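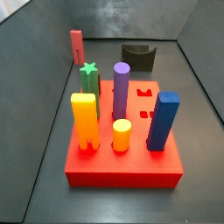
Treltik peg cell: setup and care notes

Hi! I look after the peg cell, and this README is everything I'd want somebody to know before they touch it. It started as a text file on my desktop and grew. If you only want to run episodes, skip to "Starting a session." If something is broken, go to the end, where most of my weekends went.

Last real edit: Sun 8 May. I'll do another pass in June when the new pegs are printed.

What the cell does

The arm picks up colored pegs and puts them into matching holes in the red base. We log every attempt. The pegs are tall enough to grab from the side, except the short yellow-orange cylinder, which I have a love-hate thing with (more on that below). Three dark gray walls keep dropped pieces from rolling off to places where I need a flashlight.

The software side is called Jedance and has its own repo. I only cover the physical stuff plus the two config files you'll have to edit by hand.

Placing the base

The red base goes roughly in the middle of the floor, flat front face toward the open side. It's a thick slab and it stays put pretty well, but a hard insertion will still walk it. I check it against the overlay in the camera preview before every session. If the front edge looks rotated compared to the overlay, nudge it by hand with the arm disabled. Don't push it with the arm! I did that once and spent the evening re-zeroing the wrist.

The camera is fixed. Please leave it alone. If you bump it, own up and rerun calibration, I promise I won't be mad.

The pegs

Names in the logs are by color and shape, so use these or the parser sulks:

yellow_arch: tall, yellow-orange, rounded top edge, two short legs at the bottom
green_star: star cross-section all the way up
purple_cyl: tall purple cylinder
yellow_cyl: the short one
blue_square: tall, dark blue, square top
red_slot: pink-red block with a narrow slot cut in one face
black_saddle: black block with a curved cutout

The two yellows are a known headache. Color alone won't separate them, so the detector also looks at height. If you see yellow_arch showing up twice in the same log line, the height threshold got reset. It lives in pegs.cfg and should be 28.

Blue leans. In the picture up top it's tipping to the right while standing in the base, and I'm leaving it that way for the start poses. The grasp planner assumes vertical pegs unless you set tilt_ok to true, so set it before you load that layout or the fingers will come down on the corner.

Starting a session

1. Power up the Zulledex controller and let it finish its self-test. There's a long pause in the middle. It's fine, go get coffee.
2. Wipe the floor with a dry cloth. Scuffs are OK, crumbs are not.
3. Load a layout and put the pegs where it tells you. Pieces that start outside the base go near the back wall, with black_saddle's cutout facing up.
4. Park the arm fully out of view and take the reference still.
5. Check the still. You want to see the open holes clearly, no fingers in view.
6. Start logging, then enable the arm. In that order, please.

I run sessions of 200 attempts and then give the gripper a rest. You can push it to 300, but the finger pads get slick and your last batch will look worse than it should.

Looking after the fingers

The pads are Jaunzems soft pads, the gray ones. Wipe them with a damp cloth between sessions and let them dry before you close the gripper. When the edges start to curl, swap both, even if the other one looks great. One new pad and one old pad makes everything drift sideways, and then you'll blame the camera like I did.

When things go wrong

Error 513 means the wrist torque limit tripped. Nearly always a peg jammed halfway in. Disable the arm, open the gripper from the panel, and wiggle the peg out straight up. Twisting chews up the hole, and the star hole is already a bit sad.

If the arm misses every hole by the same amount in the same direction, the base moved. Line it up again and carry on.

If it misses only yellow_cyl, check the approach height. It's so short that the fingers come very close to the base, and an old config will stop well above it and grab air. (Yes, I've watched a whole session of air grabs. Very peaceful.)

Reflections on the back wall used to trigger ghost detections. Normunds Eglītis wrote the mask that fixed it, so if you change the lights, turn the mask preview on and look for blobs near the top of the wall before you log anything.

Still to do

Spare red_slot, the slot on ours is getting loose
A proper stop block for the base
Move the threshold out of pegs.cfg so it quits resetting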